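Looking after your handheld and controllers at home

If your house is anything like ours, there is always a controller down the side of the sofa and a handheld console charging on top of the bread bin. We play a great deal here at Trerdale (more than we let on to the in-laws) and over the years we have worked out a few household habits that keep our games kit going well past the age when most people bin it. None of it is difficult, and nearly everything you need is probably in a kitchen drawer already.

Sticky buttons

Squash does it, and so does jam, and so does whatever it is that lives on the hands of small children. Switch the controller off, take the batteries out if they come out, and dip a cotton bud in a little rubbing alcohol. Squeeze it against the side of the dish so that it's damp and no more. Run it round the edge of each button while pressing the button down with your other hand, then leave the whole thing alone until teatime. Please don't use kitchen spray! I did, once, on my favourite pad, and the print came off the buttons along with the marmalade.

For the seam where the two halves of the case meet, a wooden cocktail stick is just the thing. Go gently, and wipe the tip on a bit of kitchen roll as you go along. You will be amazed and slightly disgusted.

Drifting thumbsticks

When your little character keeps wandering off to the left by himself, it may only be dust. Pull the rubber skirt of the stick gently to one side, give it 2 short puffs from a can of compressed air, and roll the stick round in big lazy circles for a minute. Then recalibrate it in the console's settings, a step I always used to forget. If it's still drifting after that, the stick itself is probably worn, and a replacement is a nice quiet job for a wet afternoon in November.

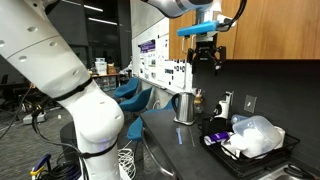 Chornovol left a comment on the last version of this page to say that compressed air never did a thing for her sticks until she started holding the can bolt upright, and that she had been tipping it sideways for years and spraying cold liquid into the works. Quite right too, and I should have put it in at the start. Upright, always, and a decent hand's width away.

Batteries and chargers

Try not to leave a handheld flat in a drawer all winter. Lithium batteries are happiest put away partly charged, and I aim for 67 per cent, for no better reason than that it was the number showing on the screen the first time I remembered to check. Keep it somewhere dry and cool, so not the airing cupboard, and not the windowsill either, however handy the socket is. If a battery has started to bulge, stop using it straight away, don't charge it, and ask your local tip where it should go.

Cables last much longer if you coil them loosely and fasten them with an old hair bobble. I used to wind mine tightly round the plug and got through 2 in a single summer.

Cartridges and little cards

Our collection stands at 343 games, a good many of them the size of a postage stamp, and for a long time they lived in a biscuit tin and drove us all mad. Now they're in a fishing tackle box from Dromholm, with a slip of paper in each compartment. A sewing box would do nicely, or one of those pill organisers with the lids. Pop in a sachet of silica gel from a new pair of shoes, and keep the lot well out of reach of toddlers and the dog.

If a cartridge won't load, resist the urge to blow on it. I know, we all did it! Breath is damp, and the contacts don't care for damp. Use a dry cotton bud along the metal strip, or one with a tiny drop of that same rubbing alcohol, and let it dry fully before it goes back in the slot.

Next month: getting the smell of chips out of a headset.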